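Community Help > Room Service Robots > Two-arm units

Is the Clidora room kit worth it for a small guest house?

Asked by Thandeka Mabuza
2020-02-23

I run a guest house in Prullbridge and I have been offered a Clidora two-arm unit on a trial lease. The dealer is Gronow. The offer is for the base machine plus what they call the room kit, which is the set of routines for floor pickup, trash and bedding. The lease is 428 a month with the room kit and there is a one-time setup charge of 944. Setup covers a technician for a day and mapping of one room layout. Further layouts are extra and I have not been given a price for those in writing.

I am mostly interested in the floor pickup. We get a lot of families and the floors are the slow part for my staff. Vacuuming is quick once the floor is clear. Clearing it is what takes the time.

What I want to know:

Does it cope with soft things like paper and wrappers, or only with hard things like bottles?

Does it need a special bin or will it use our own bags?

Can one person leave it alone in a room and go on to the next one?

Is the setup charge negotiable?

I have read the brochure and it does not answer any of these. I would like to hear from people who have used one, please, and not from dealers.

Answer 1
Nii Kpodo
Marked as helpful by the person who asked

We have had the same unit at the Lustotport property since October, with the room kit. I look after it, so I can answer most of this.

Soft trash. Yes, it picks up paper. It is slower on paper than on bottles because it will often close on a piece, stop, and adjust before lifting. Flat paper is the worst. A receipt or a flyer lying flat on carpet may take several tries and sometimes it gives up and flags it on the tablet. Anything crumpled is much easier because there is something to close on. Cans and bottles are fine unless they have rolled under the bed, where it will not reach.
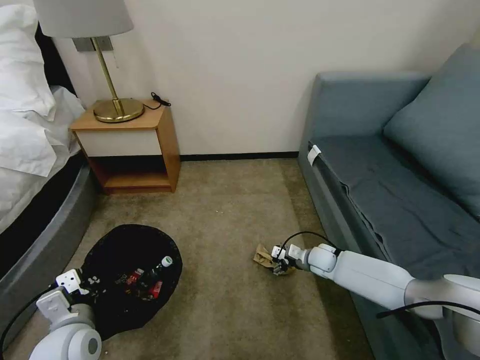
As for bags, you do not need their bin. Gronow will try to sell you one, with a stand, and we sent ours back. We use our normal black trash bags, laid open on the carpet, and the unit works to that. One arm can hold the edge of the bag while the other goes for the next piece, the way it has the bag on the left and the brown paper over by the sofa there. Use a decent thickness of bag. The thin ones slid around on our carpet and the unit lost time finding the edge again. Put the bag down close to the bed, on the open part of the floor, and leave the walking side clear for yourself.

Leaving it alone. We do for short periods. It stops if somebody comes in and you have to press resume on the tablet, so if your staff go in and out a lot you will be pressing resume a lot. I would not leave it in a room with guest belongings on the floor. It does not know a paper bag with somebody's sandwich in it from a paper bag that is trash. Our rule is checkouts only.

Time. I timed it over a week when we first got it. A bad floor took it 33 minutes. One of my people does the same floor in far less, but in that time they can be doing the bathroom, and that is where the saving comes from. If your rooms are small and you have one person per room, you will be in each other's way.

Things I do not like: the bedding routine is poor and we have switched it off. It can pull a comforter more or less straight and that is it. Loose cables near the floor need to be tucked away before you start. The tablet logs you out every hour.

Setup charge. We paid it in full. Ask them to include 2 layouts. They did that for us when we asked, after first saying no.
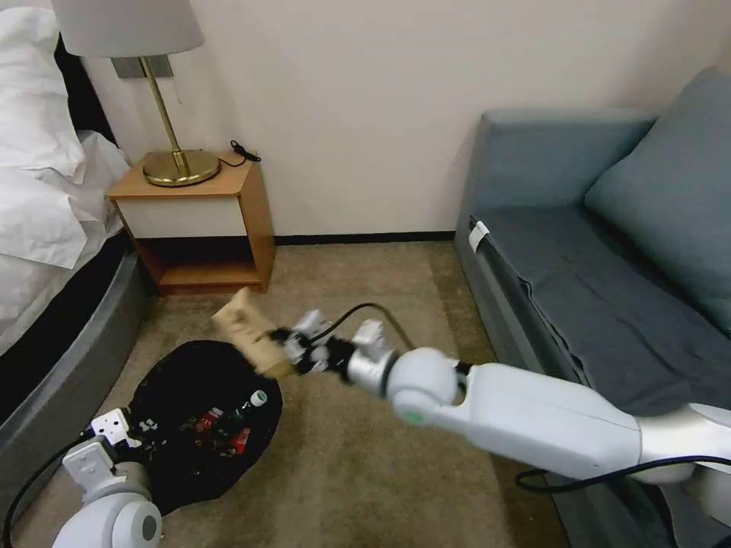
Floor pickup, paper bag in the gripper over the open black sheet.

One more thing about sofas. If you have loose covers that hang down at the front, straighten them before you start the routine. Ours caught a fold of one once and pulled it half off before it stopped. No damage, but the cover had to go back on by hand.

Answer 2
Cledwyn Jenkins

Too expensive for a guest house in my view. We looked at it and bought a second vacuum and some litter pickers.

Answer 3
Zixuan Zeng

I had the trial lease for three months and did not renew. Nii's answer is fair, but I would add a few points on the contract.

The monthly price you were quoted probably does not include gripper pads. They wear, and on ours they were treated as consumables and billed separately. Ask for the pad price in writing before you sign.

The mapping is for a layout, so if you move the sofa to the other wall it is a new layout as far as they are concerned. Small changes were fine. We moved a nightstand a little and it did not mind.

Check your doorways and any thresholds. Ours had a raised strip at each door and two of us had to help it over every time, and that was the main reason we gave it back. The pickup itself I had no complaint with.

Support was good. They answered the phone.

Comments on Answer 3

Retno Sopacua: Same with the pads for us. You can ask to have them put on the lease.

Thandeka Mabuza: Thank you all. We have raised strips on the upstairs rooms so I will measure those first. I have asked Gronow about the second layout and the pads and am waiting to hear. Nii, which thickness of bag did you settle on?

Nii Kpodo: The heavy contractor ones from the hardware store. I will look at the box tomorrow and post the size.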